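Bottled Drinks at the Craft Table: Frequently Asked Questions

Posted by Eamon Heffernan
Updated Jul 10, 2020

I get the same questions after every open table at Gekness, so the answers live on this page. I run the sessions and I clean up after them. If you came for wellness advice about hydration and creativity, I don't have any, and I have doubts about the people who do.

Can I bring a drink to the table?

Yes. We tried a no-drinks rule for one July and people hid cups under their chairs, where they got kicked over. A drink on the table where everyone can see it does less harm.

Bottle or mug?

A bottle with a screw cap, if you have the choice. I know the mug is nicer. I also know what tea does to a drawing that someone has been working on all afternoon. If you insist on a mug, keep it off the paper and take the stirring stick out before you reach across it. A stick poking over the rim is a lever, and sleeves catch on it.

Do spill-proof lids work?

Some do. The Kevus lid we bought leaked the second time it went through the dishwasher. The Desar one held up longer but takes two hands to open, and people get annoyed and leave it open. A plain cap that you screw back on does the job for nothing. The trouble is that you have to screw it back on.

How big a bottle should I bring?

I'd say 300 ml is plenty for a session. Big bottles are tall and top-heavy when full, and they go flat or warm before anyone finishes them. Buy small and go get another.

Are the drinks with cute labels any different?

I doubt it. A cartoon animal and a piece of fruit on the label tell you what the company would like you to feel. Turn the bottle around and read the ingredients. If you can't read the language, look for the nutrition panel, where the numbers are usually clear enough. I've had people tell me a fruit drink was "basically fruit" without having looked at the back at all.
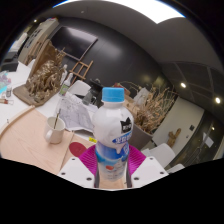 The same goes for anything sold as good for focus. I have watched a lot of people drink a lot of things at that table and I couldn't tell you from the drawings who had what.

Where do dried plant pieces go during a break?

On their base board, toward the back, away from the drinks. Lift by the board and leave the stems alone. The Đorđević spray is supposed to protect dried material from moisture. I tested it on 5 scraps of moss and all of them went soggy, so I'd keep the money.

What if something spills?

Lift the paper first, then deal with the table. Blot with a dry cloth. Please don't use the hair dryer, whatever you saw online. It cockles the sheet and the stain stays put.

Can I leave my bottle for next time?

No. Opened drinks get poured out when I lock up. Empty plastic bottles go in the bin by the door with the caps on, unless your own town's recycler wants them off. Ask them, they change their minds.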